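3. Data and method

3.1 Study area

Lirnham is a small coastal town whose visitor trade has moved, over the past two decades, from guest houses and a single large hotel towards short lets in private dwellings. The town was chosen for three reasons. It has a clear high season, it is served by one railway station and one bus route, and its council keeps a public register of dwellings let to visitors for fewer than 90 nights in the year. The register gives the street, the number of bed spaces and the date of first entry, but holds nothing on price or on what is provided inside the dwelling. Those items had to be taken from the listings themselves.

For comparison we used Zastetti, an inland town of similar size with a weekly market and a flatter season. Zastetti has no register. The list of lets there was compiled from two booking sites and checked against the town's tourist tax returns, which the tax office supplied with the names of owners removed. The two sources agreed on the number of lets in the old quarter but differed in the outlying streets, where several lets appeared in the tax returns only. These were kept in the counts of supply and left out of every analysis that depends on listing text.

3.2 Listing records

Each let was recorded once in the low season and once in April, when most owners had posted their prices for the summer. A record consists of the nightly price for two adults, the cleaning charge, the minimum stay, the cancellation terms, the full text of the listing and the set of facilities ticked by the owner. Photographs were coded by room type only. Where the same dwelling was offered on both booking sites, the records were merged and the lower of the two prices was kept.

Facilities were grouped under four headings: cooking, laundry, heating and cooling, and outdoor space. The groups follow Barreto's earlier coding scheme with one change. In that scheme a kettle and a small refrigerator were enough for a let to be coded as having cooking facilities. We required a hob and a sink in the same room or alcove, as guests staying for a week or more treat the two cases quite differently. Lets with a kettle and refrigerator alone were placed in a separate class, referred to below as partial provision.

Coding was carried out by the two authors separately. Fernanda Barreto coded the Lirnham records first and Sofia Gouveia the Zastetti records first; the sets were then exchanged. Disagreements were settled by returning to the listing text. Most arose over laundry, where owners wrote of a machine without saying whether it stood in the dwelling or in a shared cellar. Such cases were coded as shared unless the text stated otherwise.

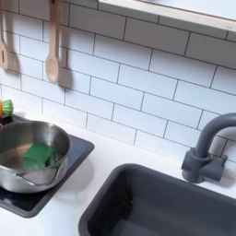
Figure 1. Kitchen wall with hob and sink.

3.3 Owner interviews

The listing records show what is offered but say little of why. We therefore held 40 interviews with owners and managing agents, divided equally between the towns. Owners were approached by letter in Lirnham and through the Falcão letting agency in Zastetti. The second route has an obvious weakness, in that owners who manage their own lets are less likely to be reached through an agent. Falcão also handles bookings for some owners who do their own cleaning and key handover, and we asked the agency to include these in the list from which names were drawn.

Interviews followed a fixed order of topics: how the dwelling came to be let, how the first price was set, what had been bought or altered before the first guests arrived, and what had been altered since. Owners were asked to put a cost to each alteration where they could. They were not asked for their yearly takings. In trial interviews this question had shortened the answers to those that came after it, and it was dropped.

Notes were typed up on the day of the interview and sent back to the owner for correction. Four owners made changes, all of them to sums or dates. The corrected notes were used throughout.

3.4 Price model

The nightly price was modelled in logarithms with bed spaces, distance to the station or market square, season and the facility groups as explanatory terms. Distance was measured on foot along public paths. The steep ground between the station and the upper streets of Lirnham makes straight-line distance a poor guide, and a version of the model using it gave a visibly worse fit for that part of the town. Standard errors were clustered by street.

Two points about the cleaning charge need to be noted. Some owners fold it into the nightly price and others list it apart, so the posted nightly prices are not directly comparable. We spread the charge over a stay of 4 nights, the commonest minimum stay in the combined data, and added the result to the nightly price. The choice matters most for small lets, where the charge is large relative to the price. Results for a stay of 2 nights are given in the appendix and differ in size but not in sign.

Partial provision was entered as a term of its own. Treating it as no provision raised the estimated effect of a full kitchen in Zastetti and left the Lirnham estimate almost unchanged. The reason is one of supply: most of the partial class in Zastetti consists of rooms above shops near the market square, which are cheap for their position and have no space for a hob.

3.5 Limits of the data

Posted prices are not prices paid. Discounts for longer stays are common in the low season and were visible to us only when the booking site displayed them without a login. The Brotum calendar tool, used by many agents in both towns, changes prices overnight in response to gaps between bookings, and a single reading may fall on an unusual day. We made a second reading of a subset of the Brotum lets one week after the first. The differences were small for summer dates and larger for dates close at hand, so the low season estimates should be read with more caution.

The Lirnham register was last consulted in December 2021. Entries removed before that date could not be recovered, and lets that closed between the first reading and the second are present in the low season data only.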